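Trays back, lids not: Kestau lending room starts over with 1,677 loose pieces

KESTAU - The party tray lending room on Rocha Street reopened at 8 this morning with new white tables, a new sign-out sheet and the same old problem. Too many lids. Or too many trays, depending who you ask.

The room, run by rental outfit Irnix, closed in February to sort through everything that had piled up in the back. Clear serving trays, clear lids, cake covers, a lot of dividers for trays the shop no longer owns. Final tally, 1,677 pieces. Of those, 900 have now been matched up and put back on the shelves as complete sets. The rest are still being worked through.

"They look alike. That's the whole thing," said Luana Honorato, who manages the room. "You flip a lid over and it's a tray. People serve off the lid all the time, I've done it. Then it comes back on the wrong stack and we're short one set for a Saturday wedding."

Borrowers have 30 days to bring a set back, same as before. What changes is how it gets checked in. Each return now goes on a table and gets looked at on both sides before it goes anywhere near a shelf. Rim first, then the bottom, then the corners. Chips go in one bin, cloudy ones in another. Anything that can't be paired the same day gets a strip of paper tape with the size written on it and goes on the odd rack by the door.

Old system was a cart. Stuff came in, stuff went on the cart, cart went in back.

The tables are the big expense. The old ones were dark and scratched up and staff said they couldn't see a clear edge on them, let alone a crack. Honorato tried a black cloth first, which collected lint and was gone in a week. White won out. Pale enough to spot crumbs and dried frosting, smooth enough to wipe down betwen returns. Irnix wouldn't give a price for them but said rental fees stay where they are through summer.

Sizes stay the same too. The large rounded pieces, sold years ago under the Zikik name, are the ones most in demand and the hardest to replace. The maker dropped that line, so when a lid goes missing there isn't another one to order. Irnix has been buying them secondhand, a few at a time, mostly from caterers closing up or moving.

Sebastião Damasceno, who caters out of his house two blocks over, was first in line this morning with a stack he'd had since before the closing. Nine trays, seven lids.

"I know where one of them is," he said. "My sister has it. The other one, no idea."

He was charged for the one and given another week on his sister's. He left with four sets for a christening and a box of the dividers, which are free to anyone who wants them until the box runs out.

Other regulars were less happy. One woman waiting to return a cake cover said the check-in took longer than the cake did. Line was out the door at 8:40, gone by 9:30. Honorato said the first mornings would be slow with everybody's February returns coming in together, and asked people to come in the afternoon if they can.

A few things borrowers should know:

Wash before returning. Still the rule. Dish soap and a soft cloth, no scouring pads. Scratched pieces get pulled.

Bring both halves together. A tray without its lid can be dropped off but the set stays open on your account until the lid shows up.

No stickers. Staff say label glue is the number one reason a piece goes to the cloudy bin. Masking tape is fine, take it off after.

If you have pieces at home and don't remember where they came from, bring them in anyway. No charge, no questions, through the end of the month. Irnix will take trays or lids of any size, including ones that were never theirs, and will try to match them.
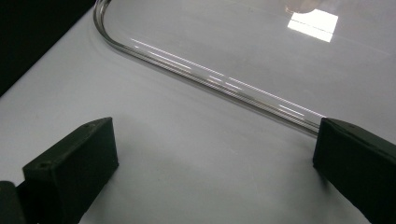
A large clear piece, tray or lid, on a white tabletop.

That last offer has already brought in a full grocery bag from one household, Honorato said. Three of the pieces fit sets on the odd rack. The others were from a salad spinner.

Longer term the shop wants to mark every piece so the halves can't be mixed up. Nothing decided. Etching a number in the rim was tried on a couple of chipped ones and came out hard to read. Colored dots fell off in the wash. Damasceno suggested nail polish, which he uses on his own pans, and Honorato said she'd test it on something out of the chip bin first.

There's also talk of a cap on how many sets one person can take out at once. Right now there isn't one. Over the holidays a single order took 80 sets and they came back spread over three weeks, lids in one box and trays in another. Honorato wouldn't say whose order it was. She did say it took two evenings to sort out and that it's when she began asking for the tables.

Any cap would start in the fall at the earliest and caterers would get notice first, she said. Reservations already on the books will be honored.

The odd rack is open to look through during regular hours. If you see your own lid, tell the desk, don't just take it. A list of sizes still missing a half is taped up inside the front window and will be updated as peices get matched.

The lending room is open mornings from 8 to noon and again from 2 to 6. Parking in back, enter from the alley. Ring the bell if the door's locked, staff may be at the sink.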